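Vultdale Toy Library: Play Kit Guide
Section 3: Setting up the shape tray and the lock box

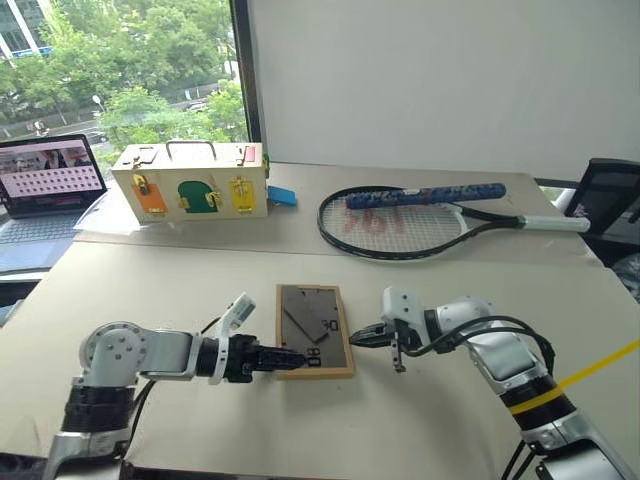 3.1 Before you start

Hello again! If you've come straight from Section 2 you'll already have the kit bag unzipped and bits everywhere, which is how mine always looks too. This section covers the two pieces people ask me about most, the flat shape tray with the wooden frame and the cream lock box with the little coloured doors. They go out together under kit number 162 and they're meant to be used side by side, or more precisely one in front of the other.

You'll want a table, or two pushed together if you've got them. I like having the box on a slightly higher surface at the back and the tray low down at the front, so you can look across the tray and see the doors while your hands are busy with the shapes. One long kitchen table is fine as well. Just leave a decent gap.

You'll also need:

- something plain to cover the tabletop
- a soft dry cloth
- the lid of an ice cream container, or similar, for parking loose pieces
- the kit card (it lives in the zip pocket, please put it back there)

3.2 Covering the table

1. Clear the table and wipe it down. Let it dry properly before you cover anything, or the covering will ripple.

2. Lay your covering flat. I'm very fond of plain beige card-type sheeting for this. It's pale enough that a dark piece shows up straight away when it wanders off, and the colour doesn't fight with the doors on the box. A big flattened carton does the job. So does an old tablecloth with no pattern, although tablecloths do slide!

3. Tape the edges underneath the table where little fingers won't find them. Painter's tape is what I use. Packing tape will take the varnish off, and yes, that was my own dining table.

4. If you're using two tables, cover both in the same stuff. Do the back one first and then you're not leaning over your nice flat front one.

Note: Our roll of sheeting is 900 mm wide. If your table is wider than that, overlap two strips and put the join at the back.

3.3 Setting out the shape tray

1. Put the tray flat on the front table, well in from the edge. It has a light wooden frame and a dark grey middle, with the pieces in dark grey too. I do get grumbles about dark pieces on a dark surface, but I've come around to it. You go by the edges and the feel of the corners, and it slows everybody down in a good way.

2. Turn it whichever way suits the person playing. The tray has white digits printed on it, "08", and they'll be sideways if you come at it from another side. Some kids have to have their numbers the right way up and others couldn't care less. Either is grand.

3. Tip the pieces out onto the ice cream lid first and run your thumb along the edges. Any rough spots, pop that piece in the repair envelope and tick the box on the card.

4. Start small. I set out two angled pieces and leave the rest on the lid. Let them overlap a bit if that's how they land, it gives the player something to fix right off the bat.

5. Once those two are lying side by side without overlapping, add another from the lid, and carry on like that for as long as it's still fun.

Note: The dark surface has a slight gloss to it and a bright lamp straight overhead will bounce off it. Move the lamp to one side, or work by a window with the blind half down.

Caution: Don't press down hard on one side of the frame while there are pieces on the tray. I've had one flip up like a seesaw. Steady it from the opposite side with your free hand and you'll be right.

3.4 Setting out the lock box

1. Carry the box by the metal wire handle on the top, with your other hand underneath. The handle will take the weight but the box swings, and it is surprisingly good at finding kneecaps.

2. Stand it at the left of the back table with the doors facing the front. Lefties might like it over on the other side, so have a go both ways.

3. Work along the doors yourself before anybody else does. From left to right they are:

 Orange door. Brass latch. My pick for a first try.

 Dark green door. This is the one with the arched shape, brass hinges and a clasp. Small hands tend to pull at the door and forget the clasp completely. Give them time before you jump in (I'm terrible at this, I always want to help).

 Yellow door. Brass barrel bolt. Lift the knob, slide, let go. If the bolt is stiff, see 3.6.

4. Look over the top edge as well. There are small brass fittings up there and a red panel near the right-hand corner, and that's where a loose screw will hide from you. Snug up anything wobbly with the small screwdriver in the kit, by hand only. Please no drill!

5. Put a coloured block beside the box to finish. Ours is a small blue one and it usually ends up leaning against the side. It's handy as a "your turn" marker, or you can tuck it out of sight and see who notices.

Caution: Brass hardware can pinch. Show new players how to hold each door by its edge, fingers away from the hinge side.

Caution: The blue block is not for anyone who's still putting things in their mouth. Leave it in the bag for under-threes, along with the smaller shape pieces.

3.5 A first session, the way I run it

Have a go at this order the first time and then ignore me and do what you like.

1. Seat the player in front of the tray with the box in view but out of reach.

2. Two pieces, as in 3.3. No pattern card yet.

3. When they've made any arrangement they're happy with (any at all, I'm not fussy), bring the box forward and let them open one door of their choosing.

4. Box goes back, another piece comes off the lid.

5. Keep swapping until all three doors have had a turn.

The whole thing takes my lot 55 minutes including a snack, and I'd call that a long session. With littlies I stop after the orange door and pack up while everyone's still cheerful.

If two people are playing, put one on the tray and one on the box, then swap. Sitting on opposite sides works better than elbow to elbow.

3.6 When something's not right

The pieces slide around on the tray. Wipe the surface with the dry cloth. Sunscreen is the usual culprit in summer.

The tray rocks. Check under the covering for crumbs or a fold, then check the frame. A warped frame comes back to us and we'll swap it.

The barrel bolt sticks. Rub a candle stub along the bolt and work it back and forth. No spray oil, it leaves a film on the paint and then on everything else in the bag.

The green door springs open by itself. The clasp has bent a touch. Ease it back with your fingers, gently. If it won't stay, mark it on the card.

Paint is flaking. Stop using the box and bring it in. We keep the cream and the door colours on the shelf and I quite enjoy a touch-up.

3.7 Packing up

1. Pieces into the cloth pouch, pouch flat on the tray, elastic around the lot.

2. All three doors shut and fastened before the box goes in the bag. A door left swinging will snap a hinge on the first speed bump.

3. Box at the bottom, tray standing up along the side, block in the zip pocket with the card.

4. Roll the sheeting if it's clean and send it back. If it's covered in jam, keep it with our compliments.

Returns are at the side counter, same as Section 1. This section was last gone over on December 10, 2021, and the only change from the September version is the bit about candle stubs.

Related guides
Section 2: Unpacking and checking your kit
Section 4: Threading boards and peg frames
Cleaning wooden toys between loans
Brurkemley sorting trays: replacement pieces
Cultden branch opening hours and returns chute
Repair card (print version)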